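February
Sânziana Sima and Liviu Costache

3.2 Surface finish and cleaning time

Work surfaces in shared workshops are usually chosen on price, and cleaning is thought about later. We looked at cleaning records from three sites, Drinora, Natau and Zanska, to see whether the colour and finish of a surface had any bearing on how long staff spent wiping it down. The records held 915 entries. We left out 106 that gave no finishing time, and a further 26 that covered floors only, which left 783 for the analysis.

Staff at Natau spent longer on pale surfaces than on dark ones. Several said in interview that they stopped when a surface looked clean, and that marks on white were easier to find. At Zanska the difference was small, and we put this down to the fixed cleaning rota, which allows the same number of minutes for each bench.
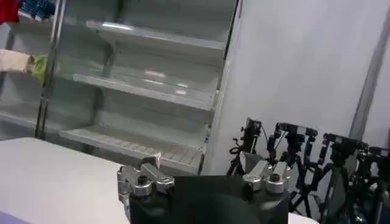 Figure 3. A flat white table surface, with gripper.

Finish was harder to separate from age. The matt surfaces at Drinora were also the oldest, and the log does not say when they were last resealed. Babić's earlier survey met the same problem and grouped surfaces by year of purchase. We could not do so for Zanska, where the purchase records are incomplete. The Drinora figures are therefore reported separately in section 3.3 and are not used in the comparison of pale and dark surfaces.

Related items
Cleaning rotas in small workshops
Bench height and back pain: a short review
Lighting levels at Natau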